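4. The Bathroom Package

4.1 What is being sold

The Loltik household service comes in packages, each priced by the month. We had already tried the kitchen package, and we came to the bathroom package with lower hopes, which helped. The supplier, Catham, lists the contents as a task library (toilet, sink, mirror, bin), a pair of hand-mounted sensor modules, a setup visit, and access to a remote operator when the task library runs out of ideas. The robot itself is leased separately. So is the toilet brush, in a sense: the package includes a list of approved brushes, and the brush we already owned wasn't on it.

The toilet task is sold as a single job called "bowl, standard." The product sheet describes it in one sentence. Our log of the same job goes on for several pages. The robot has to get low enough for its hands to be useful, take hold of the brush, bring the bristles over the rim, scrub, and put the brush back somewhere that isn't the floor. A person does all this while thinking about something else. The robot has nothing else to think about and still takes longer.

We ran every trial in the bathroom of the Batcombe test unit, a room laid out with an ordinary vanity, a toilet, and the sort of walking space that makes two people apologize to each other. The lid was put up by hand before each run, as opening the lid is listed under a different package. The overhead tether stayed attached throughout on the supplier's advice, and so did the cable at the back. The sales material shows neither.

Posture decided a good deal. With the hips high, the arm came down at a steep angle and the brush tended to tap the seat. In the deep crouch the working hand hung in front of the body, close to the height of the bin and the bowl, and the job could begin. The crouch also put the head over the toilet area, where the cameras had something worth looking at. Catham's default settings start from a half crouch. We changed this on the first morning and did not change it back.

We used a plain cylindrical wastebasket as the brush stand. The approved stand is narrower, and in early runs the bristle head caught on its edge more often than it went in. The wastebasket has a wide mouth and cost less than the shipping on the approved stand.
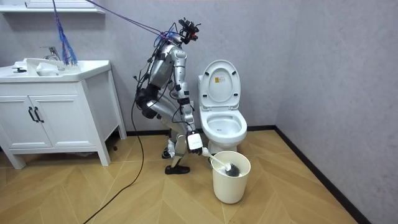 4.2 Trials and scoring

We ran 320 trials of "bowl, standard" on the configuration described above. Each trial began with the brush in the wastebasket and ended when the brush was back in it, when the operator gave up, or when the time limit passed. A trial counted as a full pass only if the bristles touched the inside of the bowl, stayed in contact for the programmed strokes, and came out without touching the seat. We did not score cleanliness. The bowl was clean at the start of every trial, a condition that no customer will be able to reproduce.

The pass rule was stricter than the one the supplier uses. Under the Catham rule, a run passes if the brush enters the bowl and leaves it again, and by that measure a dropped brush that is fished out by the operator is a success. We can see the appeal.

Remote help went through Dinsa, the operator console bundled with the package. Dinsa shows the head view and lets the operator nudge either hand. It also logs each nudge, and over the full set the log held 514 of them. Most were small corrections at the rim. A few were long, thoughtful pauses followed by a small correction at the rim. The console times out after 25 seconds without input, and we learned to keep a finger moving.

4.3 Reaching the inner wall

The hard part of the job is the far side of the bowl. The near wall can be scrubbed by more or less dropping the brush in and stirring. The far wall asks for a shallow angle over the rim, and the hand has to keep hold of the handle while the sensor module stays clear of the porcelain. The module is a white box about which the manual says little beyond how to charge for a new one.

In our better runs the right hand did all the brush work and the left hand was kept up and out of the way. The task library calls this the "free hand" pose. We first assumed it was there for balance. The support desk explained that the left hand is parked high so that its own module and cable don't end up in the bowl, and we have no quarrel with that policy. It does mean that the customer is leasing two hands and using one.

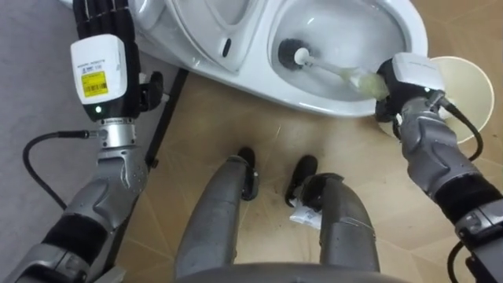

Figure 5. Head-level view with the bristle head against the inner wall of the bowl. The right hand grips the handle; the left hand is raised beside the toilet.

The head view is better than we expected for placing the bristles and worse for judging the rim. When the right hand is over the bowl, it hides part of what lies behind it, including some of the bin. Operators dealt with this by remembering where the bin was. The task library has no such memory between steps and looks again each time, sometimes at length.

Cables were the other recurring matter. Each module has one, and on the right arm it loops along the outer side. Leave too little slack and the wrist stops short of the far wall. With too much, the loop wanders toward the rim. The setup guide asks for "suitable slack" and leaves it there. We settled on a length by trial, marked it with tape, and have since guarded that tape more closely than the robot.

4.4 Returning the brush

Putting the brush back was the step we gave the least thought when planning, and the operators have asked us to record that they warned us. The handle is long and the head is heavy for its size, so a slightly loose grip lets the brush swing on the way to the bin. Catham offers a firmer grip setting. It cured the swing and made the hand slow to let go, so that the wastebasket sometimes rose a little with the brush. We kept the firmer grip and put a weight in the bottom of the wastebasket. The weight is not on the approved list either.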